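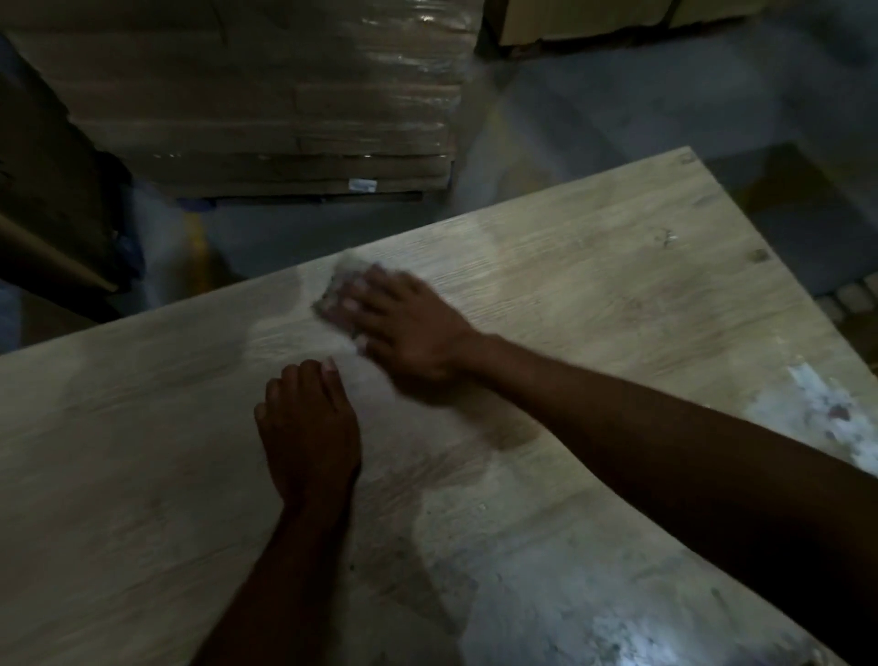 Re: White residue on wood-grain panels after wiping down

List: Bakton Workshop and Stores
Sent: June, 14:20

Replying to the points in the order they were raised. The quoted text is trimmed to what matters.

> We have 76 of the pale wood-grain panels to clean before they go
> out to Sornineck. Dry brushing takes off the loose dust but leaves
> white blotches, and wiping with a damp cloth seems to spread them.
> The panel looks clean while damp and then the haze comes back.
> Is this damage to the face, or something left on top of it? And
> does it matter which way we wipe? Two people here do it in circles.

Residue on top, in every case I have checked. I did 17 panels from the same stack at our end and none had a marked face once cleaned. The haze is fine dust carried in the water and left behind when the water goes. One pass with a small grey cloth moves it along; it does not remove it.

Method in use here:

Lay the panel flat and fully supported. Brush off loose dust first, towards the nearest edge.

Wring the cloth until it no longer drips. A film of moisture on the face is enough. Standing water will find the edges, and the edges are the part that swells.

Wipe along the grain with the fingers flat on the cloth. Circles leave dust in the grain lines and you will be going back over it.

Fold to a clean side after each pass. Rinse when you run out of clean sides.

Follow with a dry cloth within 30 seconds or so of the wet pass. Left to dry by itself, the face will haze again.

Check from a low angle with the light across the panel. White patches that are invisible from above show up well this way — the small dark knots do too, and those are part of the pattern. Please stop scrubbing at them.

> Would the Aidoo cleaner be quicker than plain water?

Slightly, but it needs a second wipe to get it off, so there is no gain on this job. I would keep it for greasy hand marks.

> Can they be restacked straight away?

No. Stand them on edge with a gap between faces until dry to the touch, then stack face to face with paper between. The Pokisance batch was stacked damp and we had 416 sheets of paper stuck to varying degrees. Most of it came off with a second damp wipe, at the cost of doing the job twice.

Still open: whether the backs need wiping at all. I have only been brushing them. If Sornineck has a requirement for the backs, please post it to the list before the second half of the stack is started.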